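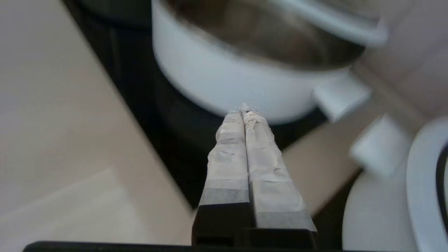

Home | Ask | Browse topics | My posts | Help

Kitchen & Cooking > Hobs and pans

Sunday, May 30, 2021
Posted by Flastitz

Rice keeps catching on the bottom since we moved to an induction hob

Hi all, hoping someone can sort me out because I'm fed up of soaking pans. We moved to Bultuvbridge in September and the new place has an induction hob, where before I'd had gas for my whole adult life. Most things are fine, I even quite like it (so easy to wipe!) but I cannot for the life of me cook a pot of plain white rice without a brown crust welded to the bottom.

What I do is what I've always done. Rinse the rice, one mug of rice to two mugs of water, bit of salt, bring to the boil with the lid on, turn it down low and leave it for 11 minutes, then off the heat till the rest of the tea is ready. On gas that was perfect every single time. On this thing the middle is burnt, the edges are a bit wet and the top is just about all right.

The hob goes from 1 to 9 and then a boost setting. I've tried leaving it on 3, and on 2, and on 2 it goes on and off and on and off, so it boils madly for a few seconds and then does nothing. Is that normal or is it broken? The pan is an enamel one, quite thin, I've had it donkey's years. It does work on the hob and a magnet sticks to it, so I assumed that was that.

I don't want to buy a rice cooker, there's no room on the worktop. I'd buy a new pan if I had to but I'd like to know it's the pan first. Basmati mostly, if that matters.

3 replies

Modberg wrote:

The on and off thing is normal, don't go ringing anybody out to look at it. A lot of induction hobs can't hold a really low heat, so they give a burst, stop, give another burst and so on. You see it most at the bottom end of the dial. With a thick base you'd hardly notice, the metal evens it all out. With thin enamel you get every burst straight through into the rice, and bang in the middle too, which sounds exactly like what you've got.

I had the same trouble when I changed over and I got round it without buying anything at first. Things that worked for me:

Don't use boost to bring it up. I know it's tempting, it's so fast, but the bottom layer gets a hammering before the water has had a chance to warm through. I go to 6 and wait.

Match the pan to the ring. If you've got a little pan on the big ring, or a big one on the little ring, the heat goes somewhere daft. Mine was hanging over the edge by a good bit, so I was cooking a disc of rice in the middle and letting the rest sit there.

Turn it off sooner. This was the big one. Once it's boiling I put it down to 3 for six minutes, then switch off altogether, leave the lid on tight and don't touch it for ten. The steam does the rest. If you lift the lid to have a look (I always want to) you lose it all and have to start guessing.

Rinse more than you think as well. I used to give it one quick swish and call that rinsed — it needs several goes, till you can more or less see the rice through the water. All that loose starch sinks and that's what catches first.

If you do end up getting a pan, the number on the box won't tell you much, just pick it up. If the base feels heavy for the size of it, that's what you're after. And check the bottom is flat by standing it on the worktop and giving it a push. If it spins, put it back.

Espinoza wrote:

get a rice cooker, you can keep it in a cupboard. best thing i ever bought

Bultuvbridge_baker wrote:

Agree with most of what Modberg says but I'd go another way, and just cook it like pasta. Big pan, loads of boiling salted water, tip the rice in, stir it once so it doesn't settle, and let it bubble with no lid. Basmati is usually done somewhere between eight and ten minutes, start tasting at eight. Drain it in a sieve, put it back in the hot pan with a tea towel over and the lid on top of that, and give it five minutes to dry off. It can't really stick with that much water moving about, and you can use any old pan you like, thin or not. Keep the corners of the tea towel folded up over the lid, away from the ring.

People get snooty about it but my family have never noticed a difference. You do lose a bit of the flavour down the sink, I'll give you that. For a curry I don't think it matters, for a plain buttery rice I might take more trouble.

For the pan you've already got crusted up: cold water, a good spoonful of bicarb, bring it to a simmer and then leave it overnight. Wooden spoon in the morning. Don't go at enamel with a metal scourer, it takes the shine off and after that everything sticks, rice or no rice.

Flastitz wrote:

Thanks both (and Espinoza, noted!). I was definitely using boost, and the pan is on the big ring when it ought to be on the small one. Going to try the six minutes and off tonight, and the pasta way if that goes wrong. Bicarb is on the shopping list.

Related threads

Why does my induction hob buzz?
Getting limescale out of a kettle without vinegar
Best way to reheat rice for packed lunches
Is it safe to use a chipped enamel pan?
Porridge boiling over every morning
Swapping gas for induction, what do I need to know?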